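Notebook, July, bench 2, cell with the flowered cloth
Task: card into holder, two arms. Continuing from yesterday's pages.

Started at 9:40. Both wrist cameras up on the first try. Left the tray and the black case where they were so the layout matches the earlier runs. Using the orange card again, the one with the dark stripe.

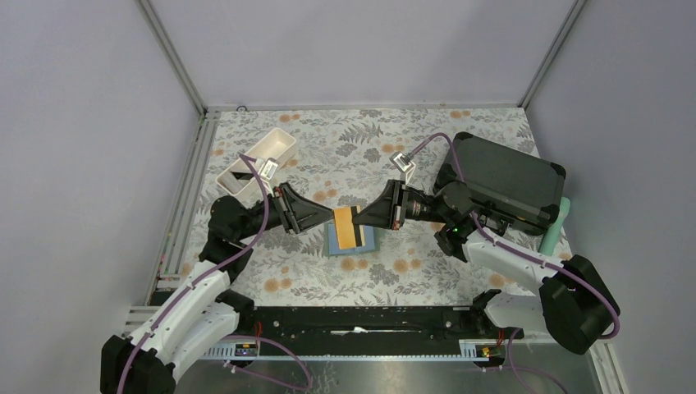
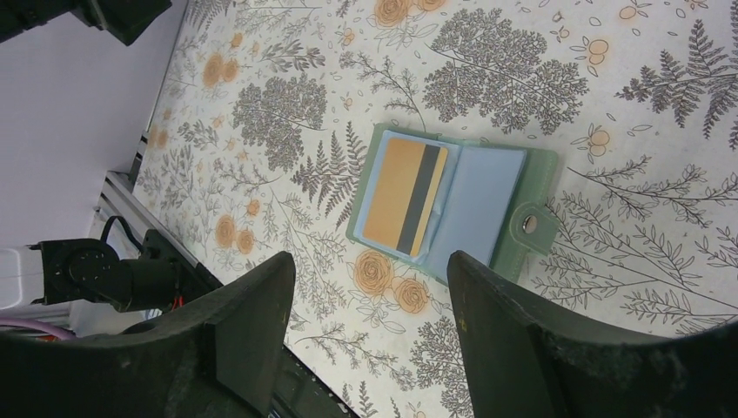
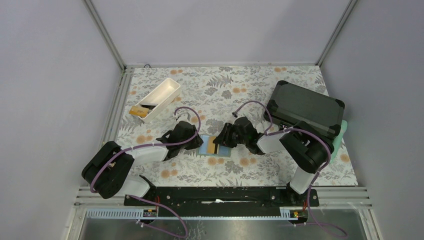
Same card in the first two, different moments.

Can a machine put the cards away for you yet, at home or at the shop counter?

At a bench, with one kind of card and one kind of holder, it can do it often enough to be worth measuring. In a kitchen drawer or a real wallet, I would not count on it. A person does this without looking and the arms still need the holder in a known spot.

What I worked on today:

Block of 20 tries with the old policy, then 20 with the one trained on the larger set (1,034 episodes now that the Hadside recordings are merged in). Time limit 35 seconds per try. Scores go in the shared sheet, not copied here. The new policy is the better of the two by a margin I believe. The old one still pushes hard when the card is slightly rotated and then has no plan for what comes next.

Main failure is the last bit, getting the lower edge of the card behind the film. If the pocket lies tight against the panel the card rides up over it. If it gapes a little, the card goes in. Opening it with one gripper while the other brings the card is the obvious answer and we have very few demonstrations of that. Orla Ó Gríofa thinks we should record a separate set for the opening move only. I agree, but want to see the failures sorted by type first.

Second failure is the handover. When both grippers have the card they sometimes disagree by a few millimeters and it bows. No cards broken. I lowered the grip force on the left side before lunch and have not decided if that helped.

Clollau asked again if this carries over to their sorting desk. Told them the desk job is easier in one way (no film to get behind) and harder in another – their cards arrive in a heap. I would not quote them a cycle time from what we have.

To do
– re-zero left wrist, it drifted after the second block
– ask Mac Giolla for the softer finger pads, same width
– try the holder turned a quarter turn, then a half
– label failures: film, handover, dropped, timed out
– move the logs off the bench machine before the disk fills again

Stopped at 4:15. Left arm parked, right arm parked, power off at the strip.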